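Standing Room: The Small Wooden Dish Rack

By Howard Birkett
May 7, 2025

A plate dries fastest on its edge. Water runs to the lowest point of the rim, leaves through the gap under the rail, and air reaches both faces. Stack the same plates flat and each one seals the one beneath it.

The light wooden peg rack works on this principle with very few parts: rails, crossbars and short uprights. Spacing decides how well it does the job. Shallow plates can take neighboring slots. Anything with a raised rim, such as a light gray plate standing in front of a mint green one and a yellow one, is better given a slot to spare. 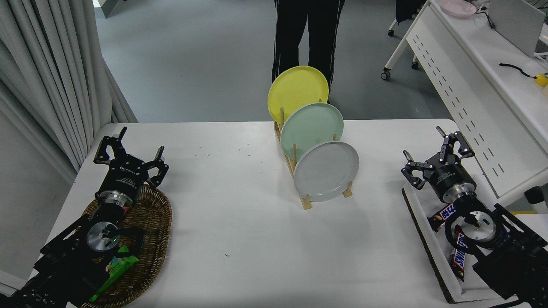
Peg height matters less than buyers expect. A short peg holds a dinner plate securely as long as the foot of the plate sits between two rails – the lean does the rest. Tall pegs mostly get in the way of the hand.

In April I used three racks at home in Momville, loading each after dinner and weighing the towel underneath the next morning. The Plurach weighs 700 grams and shed the most water. The Flillutel is 200 grams lighter and slides on a smooth table when loaded from one end. The Pilkington has 9 slots, too narrow for stoneware.

Bowls are the weak point of the whole type. A shallow gray bowl will stand in a plate slot if the pegs are far enough apart, but it takes up the space of two plates and tips toward its open side.

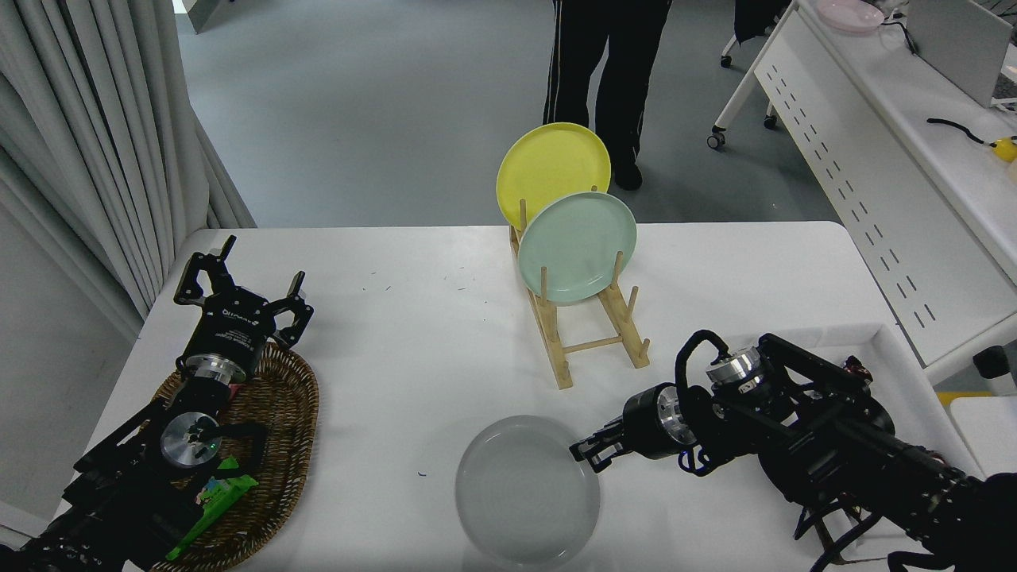 CARE AND PLACEMENT

Load from the back and work forward. Set the rack at a diagonal if the table is narrow, and keep baskets and snack trays out at the ends, clear of drips. Oil the rails twice a year with food-safe mineral oil and let them dry overnight before use.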